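GRIPPER CORNER - what we changed on the hand-helds this month

Quick one from Marlene Wegener, typed between charging rounds, so forgive the spelling. Mostly finger pads and pivots. Pair 3 came back from the Harkeck crew with a note saying "closes funny". Went through it properly, then did the other pairs while the tools were out.

Bags and boxes, clearing-up tasks:
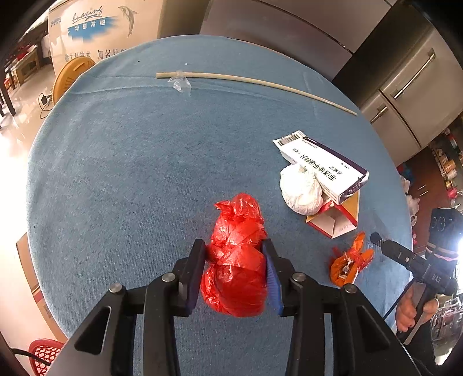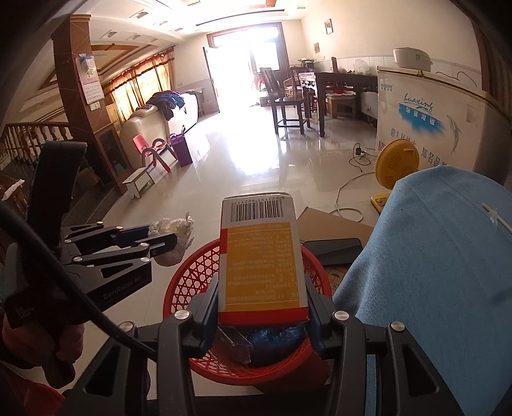 Pads first. Thin plastic film is the worst thing for them, a film bag will slide off a pad that still grips a carton just fine. So don't judge wear by boxes! We now swap both pads at 200 hours, always both, never one. One new pad and one old one and the item twists as you close. Old adhesive comes off with a plastic scraper and alcohol. Let it dry. Wait five minutes. I mean it, two pads came back half peeled and both were stuck on wet.

Pivots. This was the problem on pair 3. One screw on the left linkage had backed out a quarter turn, so the left finger trailed the right. You can feel it before you can see it: hold the body, wiggle each fingertip sideways, any click means snug it up. Short driver, hand tight, tiny drop of the blue threadlocker. Do NOT oil them. Lint, hair, cardboard dust, it all ends up in there and then the trigger gets gritty. Dry brush only.

Cables. Leave a loose loop at the grip and keep it off your wrist. Leonora Salazar went back through the log and found that out of 759 clips from the Lagman homes, 169 were marked down for dropouts, nearly all of them from the one cable with a kinked plug. Cable is in the bin now. If a plug feels loose, tag it and take a spare, don't tape it and hope.

Zeroing. Still the step that gets skipped. Fully open, hold, fully closed on nothing, hold, then check the width reads zero. Again after any pad swap, new pads are thicker and the reading will be off till you do. Left and right seperately. If it won't zero after two tries, stop and bring it in.

Lens wipe at the start of each room. Dry cloth, not your sleeve.

Spares: pads are in the gray drawer at Ostero, pivot screws in the little jar next to it. The Forkon order is late, so go easy on screws untill October. Write down what you take, the sheet is on the drawer.

Pair 3 is back on the shelf and good to go. Next month chargers and batteries, send me your complaints before then.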